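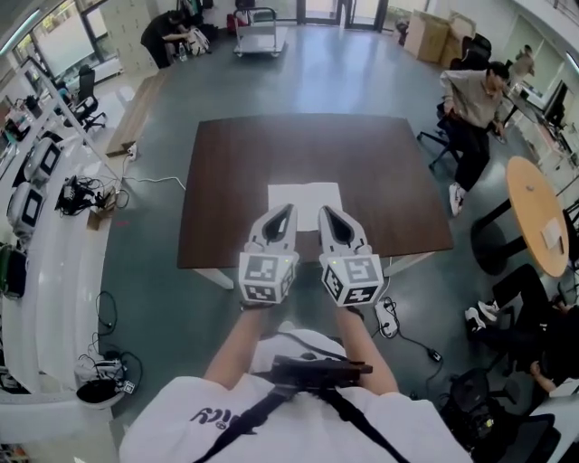 The brown table in the ground floor hall, with one sheet of paper ready on it.

News from the hall: folding day, and where to put your bags

Dear all, many of you asked me how the new ground floor hall is being used, so I write a little about it. We have the hall in Dosasville since March, and it is still half empty and half too full. The tables came from Van Hecke, and the dark brown ones are the most popular because they have a good height for standing work.

On folding day we prepare the paper sheets for the members' package. This time it was 387 sheets, each folded 2 times, and Chie Ikeda made the sample that everybody must follow. Please put only one sheet on the table at a time, close to the edge where you stand. When there is a pile, the lower sheets move and the fold goes crooked. Lucrezia Galli tried it with a pile last time and she had to do almost all of them again (she asked me to write this).
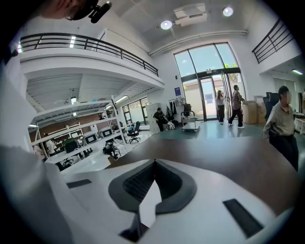 The hall looking towards the glass entrance, with the balcony at the upper left.

The daylight through the big arched windows is very nice for this kind of work. We have asked Kavent for a price to put a blind at the entrance, and the answer was 2,120 euros including the fitting. Frans Boersma finds it too much. I also find it too much, but in the low sun of winter it is difficult to see a fold line on white paper, so we will talk about it again.

Then the floor. Power strips and cables are lying on it near the tables and near the long white counter. Please look where you walk, and when you bring a strip, lay it along the wall or under the bench if the cable is long enough. 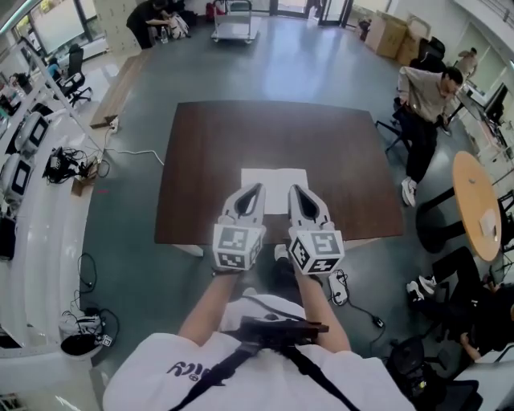
Bags are the other point. It is better to put them by the wall, together with your water bottle, and to keep the way to the glass doors free. The flat cart can be used by everybody, but bring it back the same day. Cardboard boxes that are still good can stay against the wall until Gerrit Van Rooij collects them for Cernero. Broken ones go outside.

The office chairs have no fixed place. Take the one you need, also for the small round table.

For the next folding day please write to Roos Van Wijk before the end of the week.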